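Guardianship law in Jerkusura

Guardianship law in Jerkusura is the set of rules under which an adult woman must have the consent of a male relative for certain legal acts. The rules come from the Family Status Code and from older customary practice in the inland districts. They cover marriage, the issue of a passport, and, until the code was revised, the signing of a lease. The subject has been a steady source of dispute between the government in Grelley and opposition groups, both at home and abroad.

Background

Before the code was adopted, guardianship was handled by district courts, and the rules differed from one valley to the next. In the port of Trosteo, where many women worked in the fish trade and kept their own accounts, courts rarely asked for a guardian's signature. Inland courts asked for it in nearly every matter. The code was meant to bring these practices together, and in doing so it extended the stricter inland rule to the coast.

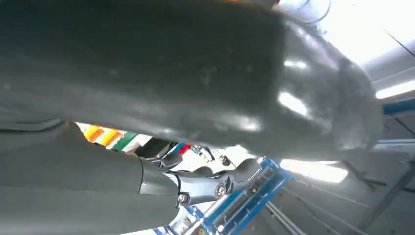 Vol. 6, No. 3

The code names the father as guardian, followed by the husband, the eldest brother and the paternal uncle. A woman with no living relative in these classes may apply to a judge, who acts as guardian for the single matter before the court. Applications are heard in the morning session and are not open to the public. There is no appeal from a refusal, but a new application may be filed after 80 days.

Reform efforts

The first organized campaign against the code began in Trosteo, led by the lawyer Tanko Onyeka. Onyeka argued that the constitution already gave all adults equal standing before the courts and that the code was void where it said otherwise. The high court declined to rule on the question. It did find that a landlord could not cancel a signed lease for lack of a guardian's consent, and the lease provision was dropped from the code the following January.

Later efforts centered on travel. A bill to let women over a set age obtain passports on their own passed the lower house and failed in the upper house by 4 votes. Supporters blamed pressure from the inland members - opponents said the bill had been badly drafted and left the status of minor children unclear. A narrower version, limited to medical travel and study, was later put into effect by ministerial order.

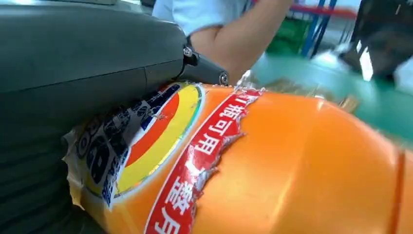

Enforcement of the order has been uneven. Passport offices in Grelley and Trosteo accept a letter from a hospital or university. Several inland offices continue to ask for a guardian's signature as well, and the ministry has not issued instructions on the point. Women who can afford the trip often apply on the coast instead.

Foreign response

Foreign governments have generally treated guardianship as a domestic matter. Critics abroad have noted that states which speak loudly about prisoners and press freedom in Jerkusura say little about the code - a difference they put down to shipping rights at Trosteo. Émigré groups, among them a small one based in the Sauerland, publish translations of court decisions and keep a register of refused applications.

See also

Family Status Code
High court of Jerkusura
Trosteo lease case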